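What I Spent (and Wish I'd Spent) on the Robot Table

So a few of you asked what it costs to get a setup like ours going, and I kept promising a post, and then it was suddenly January and budget time came around again. I guess that's my cue!

Quick background for anyone new. I run the planning side of a small lab in Tirnstead, which means I'm the person with the spreadsheet. We do tabletop work, mostly everyday desk stuff, and last year we went from gripper jaws to a proper hand with fingers. The project is called Lomamia (please don't ask, it lost all meaning months ago). I had a number in my head for the arm and a number in my head for the hand, and I thought those two numbers were the budget. Oh, how sweet.

The arm quote was fine. We went through Shevchuk, a reseller who picks up the phone, and I'd use them again. The hand came from Trelton, and that's where I learned to read the small print — the quote didn't include the mounting adapter, the spare fingertips or the longer cable. All of it was extra, and all of it had to be ordered separately. Add 4 weeks of waiting on the adapter alone, while a very expensive hand sat in its box on my shelf.

Then there's everything that goes on the table. I had this down as zero! We had an office full of things, why would I pay for things? But you want objects of different weights and surfaces: a closed laptop for the fingers to lie flat on, a snack bag, a folded cloth, a little tub of paper clips, a book. People would like their laptops back at the end of the day, so now there's a line for that too.

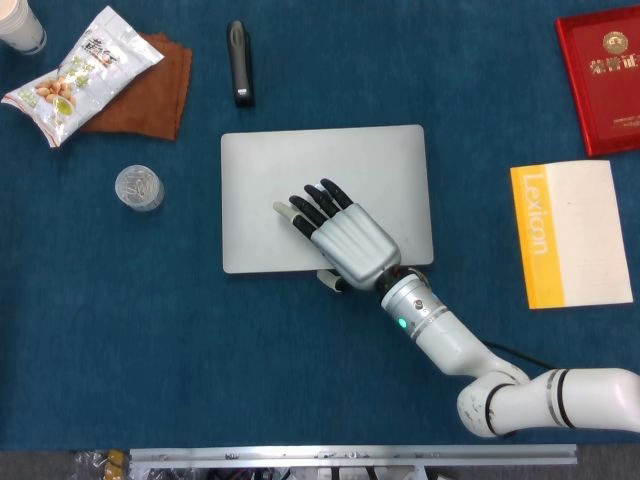 What I'd put in the budget now

Cable management, first and foremost. I laughed at the person who told me to set aside 100 dollars for sleeves, clips and ties. I've stopped laughing. Look along the bottom of our table and you'll see where I saved that money.

Spare parts next. I'd hold back 30 percent of the price of the hand and not touch it until the first year is over. Fingertips are a consumable, so treat them like printer ink and order before you need them.

Cloth for the tabletop. Cheap, and buy 2 so one can be in the wash. Ours is blue and it creases if you so much as look at it, so get something heavier if you can find it.

And get the delivery dates in writing, for every part, before you book anybody's time. I had people lined up for a Thursday start with no adapter in the building, and I'm still hearing about it at lunch.

Next time I'll go through service contracts, once I've finished arguing with Trelton over ours. If you've got one you're happy with, leave me a comment — I'd love to know what you're paying.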